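ok so thread about moving my mom's recipe cards out of the shoebox. started in February, still going

there are 8 shoeboxes. EIGHT. I thought it was two. she wrote on anything, envelopes, the backs of bank slips, a torn off Hotent calendar page with a pie crust on it and no oven temp

1st rule I made: do not read them while you sort. broke it in the first ten minutes. lost a whole evening to a card that just says "Prermont cake, like last time but less"

less WHAT

first pass is only three piles. sweet, not sweet, no idea. don't get fancy with chicken vs beef vs soup yet, you'll quit. I quit twice doing it that way
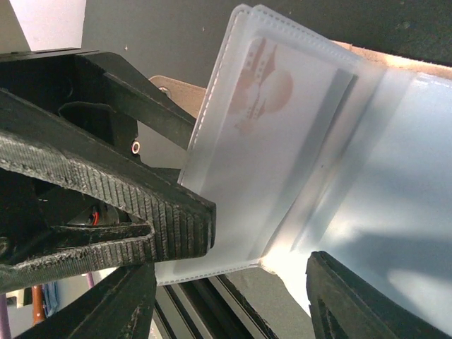
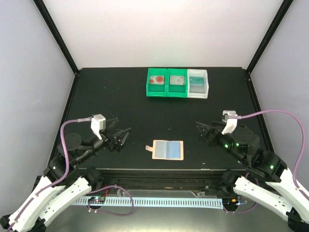 Second pass is where it gets slow, that's the dupes. she copied the same pickle recipe over and over and changed one number each time. I keep every version and clip them together, newest on top if I can tell. For the sorting itself get small open bins with a low front, like the two green ones and the white one there, side by side so you can drop a card in without looking. deep boxes are teh worst, you end up digging

scanning: I do both sides always. even if the back looks blank. pencil fades and you'd be surprised what's there at high contrast. found a phone number and half a bread recipe

file names. keep them dumb. dish, then a number. I'm up to 801 scans and the only ones I can't find are the ones where I got clever

butter stains, leave em. someone told me to try blotting and I took the ink right off a dumpling card. still mad. the Cieślak bakery poppy roll too, well half of it

she charged the flour to an account back then apparently. there's a receipt stuck to the rolls card, 95 cents, stuck on with what I think is honey

for storage I went with plain acid free sleeves in a binder. tried the Clamemus ones first, too tight, they bend the corners of the bigger cards. fine for index size tho

rough count going by box weight is 2748 cards when it's all done so. a while

next up is the no idea pile. its the biggest one. first card says "boil, then ask Ma"

if anybody grew up with a Prermont cake PLEASE tell me what was in it, I have flour, lard, and a word that is either plums or palms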